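Thread: the house rules we use for testing kitchen manipulation in simulation at Skivard. A few people asked after I mentioned them last month, so I'm posting the current version. It's long. Numbered so you can argue with a specific one.

1/ Background first. We're a small group and we test pick-and-place policies for a dexterous hand. Until April everyone kept their own scenes and their own idea of what a success was. Two people could test the same checkpoint and come back with numbers 20 points apart, and both were right by their own rules.

2/ Feven Mekonnen wrote the first draft of the rules on one page. It's now two pages. We've tried hard to keep it from growing. If a rule can't be checked by someone who wasn't there, it doesn't go in.

3/ Rule one: write the success condition before you run anything. Object, start location, end location, how long it has to stay put. For "vegetable from plate to bowl" ours says released, fully inside the rim, and at rest for 2 seconds. A pepper balanced on the rim is a fail.

4/ Rule two: fixed number of trials. We run 120 per task per checkpoint. You don't stop early when it looks good and you don't add more when it looks bad. If the machine crashes you rerun the ones that crashed, same seeds, and write that down.

5/ Rule three: publish the seeds. All of them, in a plain text file next to the results. Pirmin Thaler found a bug in our spawn code this way. He reran someone else's file and got a different layout on the same seed.

6/ Rule four: leave other things on the counter. A bare counter is fine for debugging, but those runs don't go in the results table. The test scenes need a second object of the same general kind and some ordinary stuff along the back.

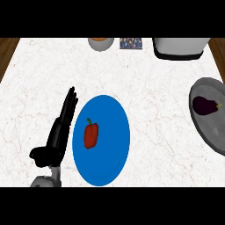

7/ Rule five: name the object in the instruction and check which one moved. With a red pepper on the blue plate and an eggplant already in the gray bowl, "there's a vegetable in the bowl" is true before the arm does a thing. Our old checker would have scored that as a pass. The new one tracks the pepper by ID.

8/ Related: record the start state and compare against it. Log every object's pose at step zero and at the end. Anything that moved and wasn't in the instruction gets listed. We don't fail the trial for a small nudge, but the nudge goes in the report.

9/ Rule six: contact limits are part of the result. If the hand pushes into the plate or the countertop above the force cap, the trial is a fail even if the vegetable ends up where it should. This one caused the most complaints. Our success rate on one task went down by about a third the week we added it.

10/ I still think it's right. The sim will let you do things to a wrist joint that you would pay for on hardware. Strebel, the lab we trade checkpoints with, reports both numbers, with and without the cap. That's a fair option if you want to compare against older results.

11/ Rule seven: watch the videos. Not all of them. The person who did NOT train the policy picks 24 at random and watches them start to finish at normal speed. Passes and fails both. We've caught checker mistakes in passes more often than in fails.

12/ Rule eight: label sim as sim. Every figure, every slide, every clip in chat. The word "simulated" goes in the caption. It takes no time and it has already saved us one awkward call with the people at Prisby, who thought a render was their own test kitchen.

13/ Rule nine: freeze the assets. If you change the friction on the bowl or swap the plate mesh, the scene gets a new version number and old results stay with the old version. No mixing in one table. We broke this rule ourselves in the Rusden report and had to pull a page.

14/ Things we haven't settled: how much to vary lighting, whether a regrasp counts against you, and what to do about trials where the object rolls before the hand gets near it. Right now those last ones count as normal trials. Feven wants them in a separate column.

15/ Also open is how to write time limits. We use sim steps, Strebel uses seconds, and the two don't line up if your control rate changes – so at the moment we write both.

16/ If your group has written rules for this kind of testing, please send them. I'm mostly interested in how you handle regrasps. I'll post the two-page version once Pirmin has fixed the section on seeds.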